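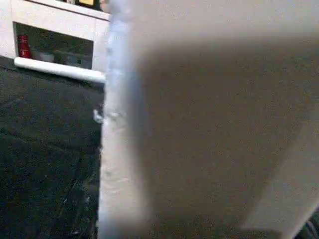

kalkidan_admasu
Oct 10, 2023
I request guidance on the break room furnishings at our Fekau office. The shared cabinet is in regular use and should remain. At present a white bowl sits in an open compartment beside a red container, and staff wish to keep such items within reach. The white frame piece with legs is the matter in dispute.

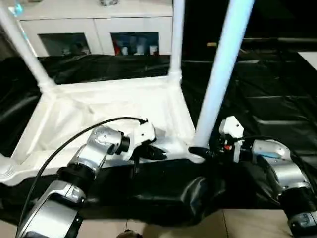

My preference is to retain it, provided the legs are secure. A replacement from Horker would cost 467.

t.stromberg
I must disagree. Under the Habte office policy, furniture with doubtful joints is to be withdrawn. Please confirm whether each leg seats fully in its collar.

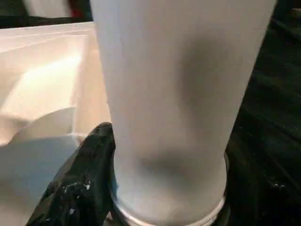

p_agbayani
The policy permits inspection before withdrawal, so Mr. Strömberg's reading is too strict. I would also ask that drinkware be listed separately. The tall white vessel with the silver ring at its base belongs on the kitchen list and should not be entered as furniture. 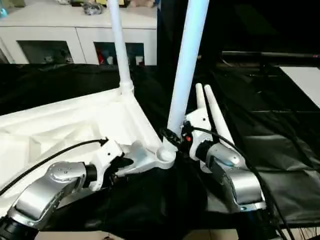
Re: Inspection of the legs

kedir.ayele
I support inspection. Kindly lay a cloth first, like the one here, and check the ball joint at the corner.

t.stromberg
My objection stands until a written result is posted.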